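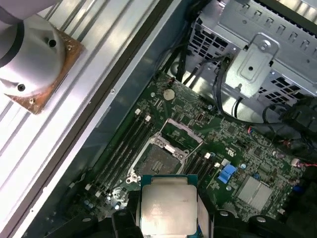 Trerkham Desktop Parts Compatibility List

A plain text data set of which desktop processors work in which motherboards, and from which BIOS version on. It started as a spreadsheet for a repair bench and is now kept as a set of CSV files.

Contents

The current release has 3195 rows covering 204 motherboards. Each row pairs one board with one processor.

boards.csv: one line per board, with socket, chipset, form factor and memory type
cpus.csv: one line per processor, with socket, core count and rated power
pairs.csv: the main table
notes.csv: free text remarks, keyed to rows in pairs.csv
sources.csv: where each row came from

Columns in pairs.csv

board_id: matches boards.csv
cpu_id: matches cpus.csv
min_bios: lowest BIOS version known to boot with this processor. Blank means any version.
status: one of works, limited, fails, unknown
checked: month of the last check
source_id: matches sources.csv

"Limited" covers boards that boot but lose something, such as a memory slot, a drive port or the top clock speed. The loss is spelled out in notes.csv.

Where the rows come from

Most rows were typed in from board makers' support pages. The rest were tested by hand at the Debnath workshop, and those carry a source_id starting with D. If a support page and a hand test disagree, the hand test wins and the page's claim is kept in notes.csv.

Known problems

BIOS versions are stored as text. Sorting them will put version 15 ahead of version 9, so use the sort helper in the tools folder.

Some boards were sold in several revisions under one name. We list them separately only when the revision changes which processors fit.

Laptops, servers and boards with a soldered processor are left out. Coolers are not covered either. The Zemirum list has mounting hole spacing for most of the same boards and uses the same board_id values.

Changes in the August release

Dropped the price column, which was always out of date
Merged duplicate board entries imported from Custside
Status "partial" renamed to "limited"

Corrections

Open an issue with the board name, the revision printed on the board, the processor model and the BIOS version shown at startup. Please do not edit pairs.csv directly. It is built from the files in the raw folder, and changes made to it are lost at the next build.

License

Free to use and share, with credit to the Trerkham list.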